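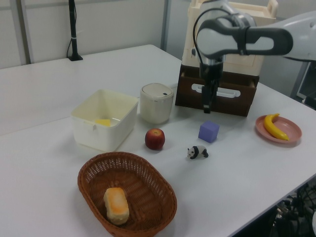 Storage notes, March, mid-afternoon

Third go at sorting out what lives on the white table, and I think I'm finally getting somewhere. Writing it all down while I remember, mostly so that whoever sets up next doesn't have to guess at what I was thinking (and so I don't have to either, three weeks from now).

Containers first. The open white bin with the tab on the front rim stays at the left end. At the moment it has the yellow block in it and nothing else, and I'd like it to become the general home for blocks. The purple cube is still out on the table and ought to join it. I keep leaving that one out!

The round lidded one, cream white, I have been calling the rice bin all month, and the name has stuck, so I'll put that on the label. It measures 38 cm around at the base with the sewing tape, which is useful to know if we ever get the narrow shelf from the Leltwood catalog.

Drawer unit: the dark brown one with the white handle shape on the front. I like this piece very much. It holds its own next to all the pale plastic, and the cream storage box sits on top of it nicely. I did try the box on the floor for a couple of days and hated bending down for it. Leave it up there, please.

Play food. We have the apple, the banana and the bread roll out. The banana goes on the pink plate and the roll goes in the woven basket at the front. The apple has no home yet. I wondered about putting it in the basket too, but then the roll gets pushed up against the side and I find it harder to spot things on a quick tidy. Maybe a second plate? The Graston order form has small round ones at 59 cents each, so three of those would hardly be noticed.

The panda: still undecided. It isn't food and it isn't a block, and I'm fond of it standing where it is, near the cube.

To do
Label for the rice bin, and one for the open bin while I'm at it
Ask the Nellen people whether they sell the wicker baskets singly (same oval shape, reddish brown)
Check the Saarinen room for spare plates before ordering any
Wipe down the table, back edge especially, where the dust collects against the partition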